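Home | Contents | Chapter 6 | Exercises | Index
September, by the Riston course authors

Chapter 6. Learning from the Wrist View

Chapter 5 treated the fixed camera, which watches the whole workspace from one side. Its weakness is occlusion: as the hand closes on a part, the arm covers the part. A camera carried at the wrist moves with the hand and keeps the fingers in view. The price is that the hand itself takes up much of every image.

The Serra study, which we follow through this chapter, trained one grasping policy on wrist images alone. It used 4000 demonstrations, recorded by operators at the Drolteck workshop over 13 weeks. The hand hides a good part of the background, and the background changes as the arm moves.

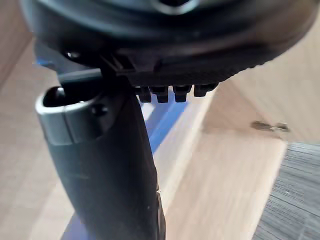 Gripper parts close to the lens, with the surroundings visible past them.

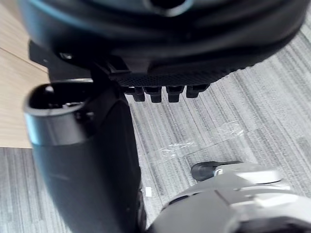 Nenex, reading a draft of this chapter, objected that a policy trained this way may learn the shape of its own hand and very little else, and asked for a test with the hand masked out. The Serra group had run one. With the hand masked, success on the held-out tasks fell from 94 percent to 22 percent.

The result can be read in two ways. The policy may need to see its fingers to judge distance, or the mask may have removed the contact region along with them. Section 6.1 sets out the camera geometry needed to separate the two readings. Section 6.2 returns to the mask and describes a narrower one.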